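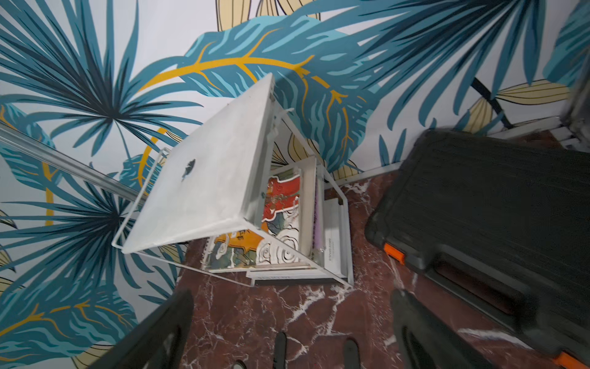
小型置物架与笔记本电脑收放：常见问题

适用范围：Vatemdale 共用工作间内的白色小型置物架、架上书刊、笔记本电脑及黑色塑料工具箱。页面由 Wavumeo 收纳小组维护，10月有增补，增补部分主要涉及清洁和壁纸墙面。

一、电脑的放置

笔记本电脑可以直接放在架子顶上吗？
可以，前提是合盖、断电、拔掉全部线缆。顶部按 2000 克计算载荷，电脑、电源适配器和随机附件合计不得超过此数。适配器建议另放，它体积小、重量集中，压在一侧时会使架子受力不均。

放在顶上时必须摆正吗？
临时搁置允许斜放，重心须落在架子的四条边以内。过夜存放应摆正，长边与架子前沿平行。斜放时悬出的一角容易被路过的人或拉动的椅背碰到，悬出部分以不超过机身长度的四分之一为限。

合盖后上盖朝上还是朝下？
上盖朝上。底面有脚垫，能避免金属外壳与架子直接接触。上盖朝下时，机身重量压在屏幕背板上，边角的氧化层也容易磨出灰白色痕迹。

上盖边角已经有磨痕，怎么处理？
仅有变色而无毛刺的，用略湿的超细纤维布擦净即可，不要打磨。摸到毛刺时登记报修，报修前不要放入布质内胆包。含研磨颗粒的膏体会扩大变色区域，一律不用。

可以在架子顶上开机使用吗？
不可以。部分机型从底部或转轴处进排风，架面会改变气流；架子本身也不按打字时的反复受力设计。使用时把电脑移到台面，架子留在机身后方靠墙处，两者之间留出屏幕完全打开所需的距离。

刚用完的电脑多久以后能收？
关机后等外壳降到手感不热再合盖上架。睡眠状态的电脑不上架，系统可能在合盖后被网络或外设唤醒，热量积在屏幕与键盘之间。

两台电脑可以叠放吗？
不可以。即便总重没有超限，上面一台的脚垫会在下面一台的上盖留下压印。第二台请放到 Jalali 抽屉柜的中层，柜内已铺防滑垫。

二、书刊与活页本

架内的书应立放还是平放？
硬壳书和较厚的胶装书立放，书脊朝外或朝上，按取用方向统一。薄册立放时若向一侧弯曲，改为平放或夹在两本硬壳书之间。大开本画册高出侧边时平放在下层。

螺旋装订的本子怎么放？
平放，装订圈朝向架子侧面。立放时装订圈会钩住相邻的书页，抽取时容易撕裂打孔处。几本螺旋本叠放时，装订圈左右交错，叠层才能保持水平。

书应该压得多紧？
以单手能抽出一本、旁边的书不跟着出来为准。过紧会磨损封面覆膜，过松则书身倾斜，时间长了书脊变形。缺口处可以补一块书挡，不要拿工具或充电器填缝。

浅色封面沾了灰，可以用酒精吗？
覆膜封面可以用干布或干净的白橡皮轻擦。未覆膜的纸面只用软毛刷。酒精会使部分油墨脱色，印有大面积红色或橙色的插图封面尤其要避免。贴有标签的位置绕开，胶层遇酒精会软化并向四周渗出。

架子上的书可以带走吗？
书目由 Vatemdale 前台管理，借出手续以前台规则为准。本页只规定归位方式：从哪一层取出，放回哪一层。

三、架子的位置与固定

架子离墙多远？
架子后沿与壁纸之间留 4 毫米。完全贴墙时，每次取放都会让后沿在壁纸上来回摩擦，先出现发亮的横线，随后表层破损。间距可用 Metico 的透明圆形胶垫保持，胶垫贴在架子上，不要贴在壁纸上。

胶垫会在墙上留下印子吗？
新胶垫含有增塑剂，长期顶压浅底壁纸可能发黄。拆封后先在通风处放置 48 小时再使用。每次换季检查时把架子挪开，看接触点有没有变色。

架子需要打孔固定吗？
目前的高度和载荷不需要。石纹面较光滑，架脚应加防滑片，四只脚必须同厚。只垫一只脚来找平的做法不合格，应先检查架体是否变形。

架面上的划痕需要补漆吗？
细浅划痕不影响使用，不补。露出底材的划痕用同色补漆笔点涂，漆层完全固化前不放书。涂层起泡或成片剥落时停止使用，剥落的碎屑会夹进书页。

可以在架子旁边摆工具箱吗？
可以。推荐的布置是架子靠墙，工具箱放在架子右侧，电脑在前方打开使用。工具箱与架子之间应能伸进一只手，否则开箱时箱盖会顶到架子侧边。

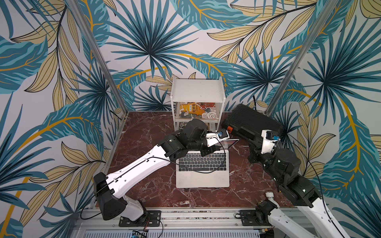 Trevor Carrier 对这一条有不同意见：工具箱放右侧，只适合从前面开盖的箱型。他用的那种箱子箱盖向后翻，靠墙放时盖子翻不过去，每次都得先把箱子整个拉出来，拉的时候又会带到架子。他建议按箱盖的开启方向决定位置，后翻盖的箱子一律离墙放，或者转过来让铰链朝向空的一侧。另外他认为左撇子应当允许左右对调。

上述意见是否采纳？
部分采纳。后翻盖的箱子可以转向放置，铰链一侧须留出箱盖完全打开的空间。左右对调也可以，收工时恢复到右侧，便于下一位使用者清点。离墙放置暂不列为固定做法，理由是会占用电脑前方的操作面。

四、工具箱

工具箱能放在架子上吗？
不能，空箱也不能。硬塑料箱底的加强筋接触面积小，会在架面留下压痕。箱内装满工具后通常也超过顶部载荷。

箱盖上能放电脑吗？
不能。箱盖带有凸起纹路，电脑脚垫落在凸起和凹槽之间时不稳，而且每次取工具都要挪动电脑。手机和图纸可以短时放置。

工具箱斜放在过道边行不行？
取用期间可以，收工后须与墙面平行归位。箱体的任何一角都不得伸入通道。搭扣应全部扣上，仅扣一侧时提起箱子，箱盖会受扭，合页处容易开裂。

箱底带进来的金属屑怎么处理？
在移动箱子之前先清理。用吸尘器窄嘴吸净，再用湿布沿一个方向擦。箱底夹着金属屑拖动会划伤石纹面，深红底色上的浅色划痕与原有纹理混在一起，不易及时发现。

五、墙面、台面与清洁

热带叶纹壁纸可以水洗吗？
不可以水洗，可以微湿擦拭。布拧到不滴水，由上往下单向擦，接缝处顺着接缝擦。叶片的深青色部分耐擦，浅色底和米色叶片上更容易留下水渍边缘，擦完立即用干布吸一遍。

可以在壁纸上贴便签或挂钩吗？
不可以。低黏度便签也会带起表层纤维。需要张贴的内容夹在架子侧边，夹子内侧须有软垫。

石纹面用什么清洁剂？
中性清洁剂稀释后使用，浓度按包装说明。不确定材质时按天然石材对待，醋、柠檬酸和除垢剂都不用。先擦电脑周围，再擦架脚四周，最后擦靠墙一侧。

清洁时架子上的东西要全部取下吗？
日常除尘只取下电脑。换季清洁时全部取下，次序为电脑、平放的书、立放的书。放回时反向进行，电脑最后上架。书在外期间放在干燥处，不要直接放在刚擦过的台面上。

金属立柱和横杆可以用来搭布、挂包吗？
不可以。湿布搭在金属件上会留下水痕，背包的重量会使横杆逐渐偏位。抹布挂到水池边，背包放到入口处的格子里。

六、收工检查

收工时按什么顺序归位？
先存盘关机，拔线，收线缆。随后把书放回原来的层，工具清点入箱，扣好搭扣。最后擦台面，等台面干透，把电脑合盖放到架子顶上或收进抽屉柜。带走自己电脑的使用者省略最后一步。

线缆收在哪里？
电源线绕成直径大于一掌的圈，用魔术贴扎好，放进 Jalali 抽屉柜上层。不要绕在适配器机身上，线头根部反复弯折后绝缘层会先开裂。线缆也不要塞在书与书之间。

发现架子变形或物品不在原位，找谁？
填写柜门上的登记单，写明位置、物品和发现时的状态。架子变形时先把上面的物品全部移走，再登记。登记单由 Wavumeo 收纳小组每天傍晚收取。

备用防滑片和胶垫放在哪里？
在抽屉柜下层靠里的透明盒内，与 Metico 的包装卡放在一起。取用后在包装卡背面划一道。盒中剩余不足一套时通知前台补货，不同厚度的防滑片不要混装。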